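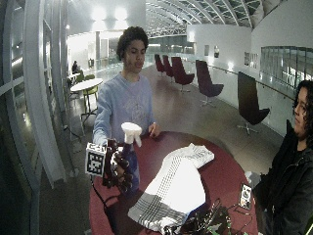 Good practice for hand rig sessions in shared spaces

dgk_tapsell wrote:
We're finally writing our rules down for Pirkmont and I'm thrilled, because until now every site had its own. Draft so far: marker check before the first take, cables taped by take 12, one task per recording, and no more than 40 takes before the operator gets a real break. What would you add?

liapis_a wrote:
Love this! Please add a rule for props. Ours says every bottle and towel gets logged before it goes on the table. And I'd drop 40 to something lower - wrists get tired long before people admit it.
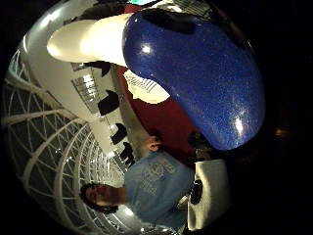
Geratcombe, February

gavalas_d wrote:
Pasting from our own site notes, header and all. We ran 152 takes over the visit and lost 39 of them, nearly all to loose paper and odds and ends left in the work area. So: clear the top between takes, every time. Best rule we ever wrote!

liapis_a wrote:
Disagree a bit. Real tables have clutter. If you clear everything you're training for a table that doesn't exist.

gavalas_d wrote:
Fine, but then choose the clutter and write it down.
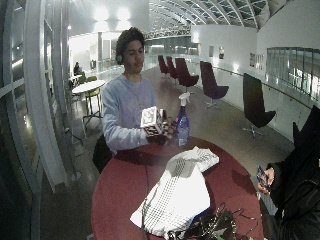 arai_t wrote:
My pet subject is marker handling, and the draft hardly touches it. Pattern faces pick up skin oil and scuffs, and a worn corner will cost you a whole afternoon. Hold a cube from below, the way he has his right hand, and keep your fingertips off the printed squares. I'd also keep spray bottles off the table while cubes are out - great prop, bad neighbor.

dgk_tapsell wrote:
Both going in. Not sold on banning the bottle, though. Cap on how close it can stand, maybe?

arai_t wrote:
A forearm's length and I'll sign it.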